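How Heat Moves

Heat is energy on the move. It always travels from a warmer thing to a cooler thing.

Conduction
Metal passes heat along quickly. Wood does not.

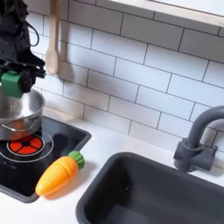 A stainless steel pot. Steel is a conductor.

Convection
Warm water rises and cool water sinks. The loop repeats - this is called a current. 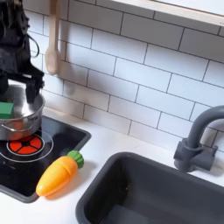
Air moves in the same way, so a room is often warmer near the ceiling.

Radiation
Heat from the Sun crosses empty space as waves. 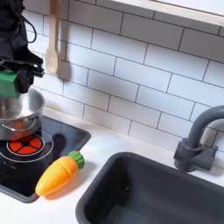

Words to Know
Insulator: a material that slows heat down.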